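Workshop notebook - Batlow bench, July

Dyeing trials, wool, second round

Started at 9.30. The purpose is still the same: to find out if the yellow from onion skins stays equal when we change the water. Last month the skeins in Purkden tap water came out more brown than the ones in rain water, and I did not write down enough to say why. This time I try to be more strict with myself.

Wool: the Relmont two-ply, undyed, washed the evening before with a little soap and left to drain. I weighed each skein dry before washing. The total for this round is 100 g of wool, divided in 2 equal skeins. The alum is from the old jar, the one with the Dlamini label. The new jar is not opened yet, please leave it closed until this series is finished.

Mordant bath: I heated slowly and kept it at 88 degrees. On the first skein I let the temperature climb too quickly and had to lift the pot from the ring for a while. I do not think it did damage, but the wool feels a little harsh compared with its brother. Noted for later.

Dye bath: skins from the kitchen bag, red ones taken out by hand. I simmered them for one hour, then strained through the cotton cloth. The liquid from tap water was darker already before any wool went in. So the difference begins in the extraction and maybe has nothing to do with the mordant - this I should have checked the first time.

Colour after rinsing, judged at the north window:
Rain water: clear warm yellow, even along the whole skein.
Tap water: more orange, with a dull patch where the tie was too tight.

For small samples the microwave is worth a try, in a covered glass bowl and with short bursts. I would like to compare it with the pot before anybody buys a second ring. 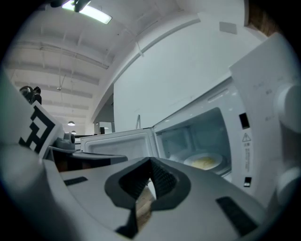

To do next

Tie the skeins looser, in a figure of eight.
Test the tap water with paper strips.
Put one half of each sample card in the window and the other half in the drawer, and compare after 2 weeks.
Ask at Purkden if the pipes were changed in spring.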